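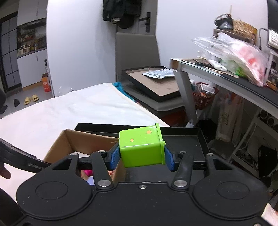 A green cup, two orange stars, and a box with its flaps open. Bedroom packing, somewhere in the middle.

The cup is the hard part. Ask anyone who has packed up a bedroom in a hurry. Beds are easy, beds come apart. A desk, four legs, a friend, some swearing. But a kid's cup with stickers on it, in a room where no one drinks out of kids' cups anymore? Twenty minutes gone.

I spent April in other people's bedrooms, watching them put things in boxes. Small apartments mostly, in Grorton, where leases turn over in spring and the curbs fill up with lamps. I wanted to know what goes in first, what goes in last, and what sits on the desk until the van is double parked outside.

Bags, for one. Plastic bags sit on the desk until the very end. Clear ones with red and green printing, folded, half folded, in a heap. Everybody keeps them, everybody plans to use them for the move, then they need a bag to put the bags in.

"I start with the bed, always," says Kalliopi Shehu. She has moved 17 times and has the forearms for it. Not taking the bed apart, she means. Clearing it. White sheet pulled flat, nothing on it, and now you have a table the size of a bed. Sort there. Her rule is that the blanket goes last because at some point you will want to lie down and feel sorry for yourself, and you may as well be warm.

Mwende Mrema does it the other way round. Floor first, under the desk first, the places you've stopped looking. A basket of odds and ends down there, a bag hanging off something, a wire shelf that was bought for shoes and holds anything but. "If you leave under the desk till night you'll cry," she says. She did, in her last place, at 4 in the morning, over a drawer's worth of chargers.

Then there's paper. Papers are a trap. Folders look packed already, so they get left, and at the end they go in on top of the saucepans with no label. Mrema puts hers in a tote and carries it herself. Lease, passport, the good scissors. Remote control too, taped to nothing, just in the tote, where she can find it.

Trays, nobody's list has trays on it. They should. A flat black tray with a lip round it will hold every loose screw and hair clip in the room while you work, and it slides into the gap at the side of a box when your done. Shehu owns three. She uses one for tea.

What about price? Boxes, tape, a van and two people to lift: Maximiliano Quintana paid $229 all in for a one-room move across to Putness, and thought it was fair. He'd packed everything himself. The year before he hadn't, and paid a good deal more to watch strangers wrap his socks in paper. He counted the boxes that time too. 70, for one man. "There was a box with a single spoon in it."

His advice, which I have since ignored: small boxes, filled to the top, flaps that close flat. Soft stuff in the corners. Cups on their sides if you must, rim to the wall, never one inside another unless you like prying. Plastic ones can go in any old how, and are handy for filling, buttons, batteries, the Allen keys.

Baskets don't get packed, baskets get loaded. Same with caps. Wear the cap.

And the foil packet, the half-eaten something, the snack that lives on a tray by the chair? Eat it or bin it tonight. Shehu once opened a box in Keririer eight months on and will not say what was in it, only that the box went too.

Back to stickers. I asked all three wether they'd keep a cup with stickers on it. Shehu, no. Quintana, no, then a long pause, then maybe if they were stars. Mrema had already put hers in the box, blue, with a whale, and was looking for the tape.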